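# Gretow 18 drops from fast to slow charging a few minutes after I plug it in

**ukur_tom**

Phone is a Gretow 18, bought new last November, running the April firmware. Battery capacity is listed as 4600 mAh. I use the charger that came in the box and the original cable.

When I plug in below 30 percent, the lock screen says "Fast charging" and the current readout in the service menu sits at a normal level. After six or seven minutes the text changes to "Charging" and the readout falls to 600 mA. It stays there until the battery is full. Overnight this is no problem, but during the day it's useless.

What I have tried:

- second cable (same result)
- different wall outlet
- restart, then safe mode
- cleaning the port with a wooden toothpick

I haven't done a factory reset and would like to avoid one. Wireless charging on a Lenz pad works but is slow, as expected. Is this the battery, the port or the firmware?

**Jannik Haberkorn**

Most likely thermal throttling. The firmware reads two sensors, one on the cell and one on the charging circuit. If either goes over its limit, the phone steps down to 600 mA. On this model it doesn't step back up by itself when the temperature falls. You have to unplug, wait, and plug in again. That behavior arrived with build 1183 and is still there in build 1433, so check which one you have under Settings > System > Build.

To confirm it:

1. Open the service menu and go to Power > Thermal.
2. Write down both readings before you plug in.
3. Plug in with the screen off and the case removed.
4. Read both values again every two minutes until the drop.

If the second value (labeled CHG) is high at the moment of the drop and the first (BAT) is still moderate, the battery is fine and the heat is coming from the charging circuit. A thick case is the usual cause. Background sync is the next one – turn on airplane mode for one test run and compare.

If both values are low when it drops, suspect the cable contacts or the port. The phone measures voltage loss along the cable and falls back to the same 600 mA when the loss is too high. The service menu doesn't show which of the two conditions triggered the fallback, so you have to work it out from the temperatures.

Also look at where the phone lies while charging. Bedding and sofa cushions hold heat in. A hard, flat surface is better, screen side up, with nothing on top of it.
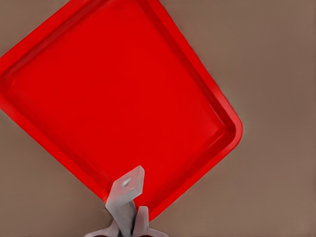

One more setting to check is Battery > Adaptive charging. With this on, the phone can limit the current when it expects a long charge based on your alarm. It shouldn't apply during the day, but on build 1183 it ignored the time window for some users. Turn it off, restart, and test again. A factory reset won't change any of this, as the limits are stored in the charging controller.

If you still see the drop with low temperatures and a known good cable, the port board needs replacing. It's a separate part on the Gretow 18 and is held by four screws, so the screen doesn't have to come off. Any shop that handles Ukurmont devices should be able to order it.

**hotedley_88**

had the same thing, bought a new charger and it went away. don't remember which one, it was 30 watts I think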